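Second City

Everyone in Mirari told me the same thing: if I wanted to understand the country, I had to go to Girkudcombe. They said it in the hotel, in the bank, and in the line for the bathroom at the ferry office. When I asked whether they had been there themselves, they looked at me the way you look at a child who has asked what the moon costs.

"My cousin went," said the bank teller. "He understood it completely."

So I took the bus. It left at 5 in the morning, or that was what the ticket said, and the driver treated this as a rumor. By half past six there were eleven of us on board and a crate of onions that had its own seat. Mine was partly mine and partly the onions'.

The road goes up through Hellis, where the guidebook says to get out and admire the bridge. The bus did not stop at Hellis. It slowed down, the driver crossed himself, and a man at the back threw a newspaper out the window to a woman who caught it without looking up from her soup.

"Is that the bridge?" I asked the passenger beside me.

"That is the other bridge," she said.

Her name was Ayanda Xaba, and she was going to Girkudcombe to sell a piano. She had been going there to sell it for two years. The buyer was a dentist who loved the piano, wept over the piano, and could not agree to a price for the piano, so every January and every time the roads were good she went up to be wept at. She had brought sandwiches. She gave me one and then asked what I did for a living, and when I told her I wrote about places she took back the pickle.

"You'll say we are warm," she said.

"I wasn't going to."

"You'll say we are warm and that we have known hardship. They all say it. Somebody gives them tea and they go home and write that."

I put my notebook in my bag. I had written "warm" on the first page while we were still parked. 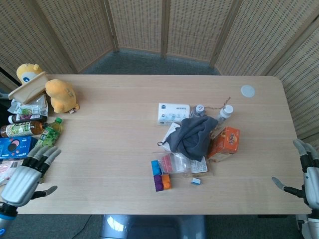

We got in after dark. Girkudcombe has one hotel, the Haldane, and the Haldane has one elevator, which goes up. To come down you take the stairs. The clerk wrote my name in a ledger, got it wrong, considered it, and decided she liked hers better. For the next four nights I was Mr. Pommery, and I have to say he was treated very well.

I set out in the morning to understand the country. The market was closed for cleaning. The fort was open, but the man with the key had gone to the market. I climbed the 271 steps to the overlook, where a sign gave the number of steps, and looked down at a town full of people hanging up laundry and arguing over where to park. A boy tried to sell me a map of Mirari.

"I just came from there," I said.

"Ah," he said, and lowered his voice. "You know, if you want to understand this country, that's the place to go."

I bought the map. It cost 200, which I later learned was the price of a good pair of shoes.

On the last evening I ran into Ayanda outside the dentist's. She was sitting on his front steps with her coat buttoned up to the chin, and through the open window behind her somebody was crying in a steady, professional sort of way.

"How did it go?" I asked.

"He came up a little. I came down a little. Then he remembered his mother." She moved over so I could sit. "And you? Do you understand us now?"

I told her about the steps and the fort and the boy. I told her that I was Mr. Pommery. She thought that was a fine name and wanted to know if he was also a writer.

"I think he's in shipping," I said.

The dentist's wife came out with a tray, put it down between us, and went back inside to her husband. It was tea. Ayanda watched me pick up the cup.

"Careful," she said.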